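Foreign-owned company: does a change of registered address restart the operating permit review?

Asked 19 Dec 2021 in Company Setup and Licensing
2 answers

We are a foreign-owned company with a light assembly unit in the Hulledar industrial zone. The operating permit application went in through the Temulon portal in October and has been at "technical review" since then. The landlord of our registered office has now given notice, so the registered address has to move before the permit is issued. The plant itself stays where it is.

The portal has two forms that could apply. One is an amendment to a pending application, the other is a notice of change of particulars. The help text on the first says that a "material change" returns the file to intake. It does not define material. The help text on the second says it is for permit holders, and we do not hold a permit yet.

Our foreign shareholder's second capital tranche is tied to the permit date in the investment agreement, so a restart would be expensive. Questions:

Is a registered address a material change if the site address is unchanged?
Does the company registry have to be updated first, or can both filings run in parallel?
Does the investment registration certificate also need to be amended?
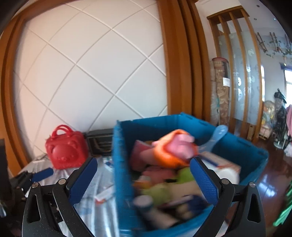

The new office is in the same municipality, and the tax office code does not change. The lease on it is signed but not yet stamped. Directors, shareholding and activity codes are all as originally filed.

Answer 1 (accepted)

Use the amendment form. The change of particulars form will be rejected at validation without a permit number.

On the first question, the reviewers at Hulledar look at the site, the activity code, the installed power and the ownership. A change to any of those goes back to intake. A registered address is treated as an administrative correction as long as the box "premises of operation affected" is left unticked. Check that box before submitting. It is ticked by default on the amendment form, and the form cannot be withdrawn once the fee is paid.

On the order of filings, do the registry first. The portal pulls the address from the registry extract, and if the two do not match, the amendment is parked until they do. While it is parked the review clock is stopped for the whole file. The registry will want the stamped lease, so get that done before anything else. Our own registry update took 6 working days, and the amendment cleared 2 working days after that. The original queue position was kept.

On the certificate, yes, but it is a notification and does not need approval. File it after the registry extract is issued and attach the extract. Keep the acknowledgment – the bank asked us for it when the next capital transfer arrived, and would not credit the funds without it.

Read the investment agreement as well. Some of them have a notice clause under which a change of registered address must be sent to the shareholder in writing.

Answer 2

We went through Odukoya for ours and they handled all of it, so I can't say which form they used. The fee was 80 for the amendment plus whatever they charged on top. No restart that I know of. Ours was in the Dondiven zone though, and they have their own desk there, so it may be different.

Comment from the asker on Answer 1

Thank you. The lease has gone for stamping. Is the translated version of the lease needed for the registry, or only the local language original?

Reply

Original only, if it is bilingual or in the local language. If it was signed in English alone you need a certified translation, and both versions have to be uploaded as one file.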